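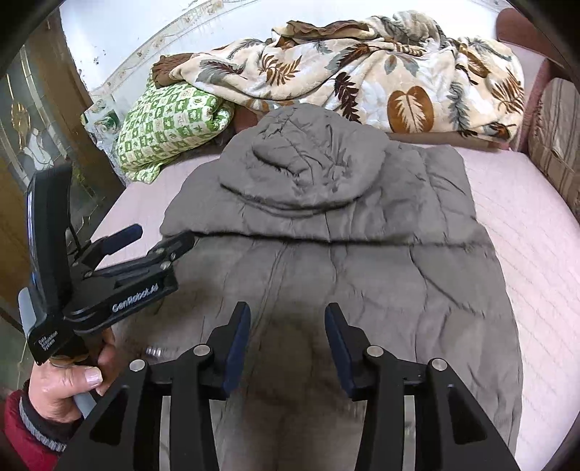 Home Projects Reports Get Involved Contact

Hi Máté,

November update on the Retamal winter coat swap, as promised (and only a little overdue!). The short version is that we're going well and I'm tired.

We took in 580 coats and jackets through the drop-off points in Prudside, and 259 of them have already gone home with somebody. Kids' sizes went first, same as last year. We still have far too many men's larges, so I've asked the Fitard shelter if they'd like a batch before the next swap – they said yes and will send a van.

The money you gave us for cleaning is holding up. Pultusier Laundry agreed to do the down and puffer coats at their weekday rate, and they're turning bags around overnight. Zippers are the bigger headache. Unai Cordero has been running a repair table from 10 in the morning, and he's taught 3 of the regulars to replace a slider, so the broken pile is finally shrinking.

One thing I got wrong: I budgeted for hangers and forgot racks. We borrowed two from the church, but they want them back for their rummage sale. I'd like to move what's left in the printing line over to cover our own, if that's okay with you. The flyers are done and I don't plan on ordering more.

Receipts are in the shared folder, apart from the van rental, which I'm still chasing. Could you let me know about the racks before we set up again?

Thanks so much, and say hi to everybody at the office!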